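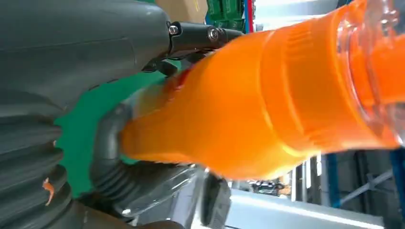 How does a robot know how hard to squeeze?
It measures. A sensor in the gripper reports how hard the fingers are pressing, and a small computer stops the motor when the number is high enough.

Presari is a robot kit for schools, made by Sima in Sarnham. It has an arm, a gripper and a box of parts, and went on sale in May. We look at what it does and what a class gets for the money.

Gripping
A gripper is the robot's hand. Most grippers have fewer fingers than you do, and none of them can feel in the way skin feels. Plastic bottles are a good test for one. Squeeze a bottle too gently and it slips. Squeeze it too hard and the side bends inwards. The neck is narrower and usually stiffer than the middle, so it can be a better place to hold. With the fingers on the neck, the rest of the bottle can tilt, and the liquid inside moves towards the lowest part. This changes the balance. The Presari program checks the force again each time the arm moves.

Seeing
The kit includes a small camera that fits near the gripper. It moves with the hand, so objects look very large when they are close. A fast movement makes the picture blurry. The program can slow the arm down near an object to get a clearer picture.

Teaching
There are two ways to teach the arm a job. In the first, you write a list of steps on a computer. In the second, you guide the arm by hand and it records the positions. The second way is quicker to start, but the arm will repeat your mistakes too.

What is in the box
The standard kit has 281 parts. The guide has 46 activities, starting with switching on and ending with sorting objects by colour. Tools are included. A computer is not.

Price
The standard kit costs £543. Schools can borrow one from the Rurndale lending store for £48 a term. Delivery is extra.

Good points: clear guide, spare screws, a stop button that is easy to reach.
Weak points: the cable is short, and the parts tray has no lid.

An adult must be present when the arm is switched on. Keep hair, sleeves and fingers away from the joints.

Page checked: 2026-10-09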